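Equipamiento: qué pedimos para la segunda celda y qué dejamos para más adelante

El presupuesto de equipos del taller de manipulación se cierra el 14 de mayo y varias personas han preguntado qué entra y qué no. Resumimos lo acordado en la última reunión de compras, a la que asistieron Meriem Slaoui, Juraj Štefanec y Philomena Akpalu, para que cada grupo pueda revisar su parte antes de firmar.

La decisión principal es montar una segunda celda de dos brazos con la misma configuración que la actual. Se valoró comprar un modelo más grande de Domwood, con mayor alcance y controlador propio, pero obligaba a cambiar las pinzas, los soportes y buena parte del software. Con dos celdas iguales se comparten recambios y cualquiera que sepa manejar una puede pasar a la otra sin formación adicional. Juraj calcula que la puesta en marcha llevará 8 días de trabajo, frente a los 10 que necesitó la primera.

Los brazos se piden a Bidley, que mantiene el precio de enero si el pedido sale en un único envío. El plazo de entrega es de nueve semanas. La estructura, los paneles y la perfilería se encargan a Ševčík, igual que la otra vez, con una diferencia: los paneles laterales vendrán ya cortados y taladrados. El sobrecoste es pequeño y evita ocupar la sierra del taller durante varias jornadas.

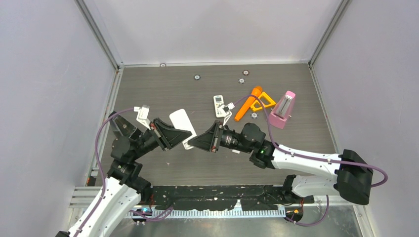 El cableado es la partida que más ha cambiado respecto al borrador. En la primera versión figuraba como material auxiliar, sin línea propia, y Philomena pidió separarla. En la celda en uso, los cables morados salen en bucle de las articulaciones y bajan por los eslabones blancos de los brazos; uno de ellos cuelga cerca de la base del brazo derecho. Para la segunda celda se compran guías y bridas reutilizables, además de un juego completo de cables de repuesto. Se ha pedido también que la longitud se mida con los brazos extendidos antes de hacer el encargo. Si sobra presupuesto, las mismas guías se instalarán en la primera celda.

Las pinzas siguen siendo las de dedo triangular negro. Marcela Tóth propuso probar unas de Illis con superficie blanda, y la idea se mantiene, pero como préstamo de evaluación y fuera de este presupuesto. Mientras no haya resultados de esa prueba no se reserva dinero para cambiarlas. Sí se compran dos pares de dedos de recambio por celda, que se guardarán en el armario de repuestos con su etiqueta y su hoja de salida.

Los objetos de trabajo tienen por primera vez una línea propia. Hasta ahora cada persona traía lo que encontraba: un mando a distancia, un micrófono de juguete, un metrónomo rosa. Es un buen surtido de formas y no hace falta sustituirlo, pero complica repetir una tarea en dos celdas a la vez. La propuesta es comprar por duplicado todo lo que se use en tareas comunes. Danica Matoušek lleva la lista y acepta sugerencias hasta el cierre; conviene indicar modelo, tienda y precio, porque las peticiones sin esos datos se quedaron fuera el año pasado.

Quedan aplazadas la ampliación del almacenamiento y la mesa elevable. La primera depende de una revisión del servidor que todavía no tiene fecha. La segunda se puede resolver de momento con el banco que hay junto a la ventana, una vez nivelado.

También se ha fijado una reserva para averías, que en el presupuesto anterior no existía. Cubre el cambio de dos motores y el transporte urgente. Lo que no se gaste pasará al ejercicio siguiente y no podrá destinarse a otras compras sin el visto bueno de Meriem.

La hoja de cálculo completa está en la carpeta compartida, en la pestaña «Segunda celda». Las correcciones se anotan en la columna de comentarios, sin modificar los importes. Para dudas sobre plazos o proveedores, escribid a Juraj; para todo lo relacionado con los objetos, a Danica.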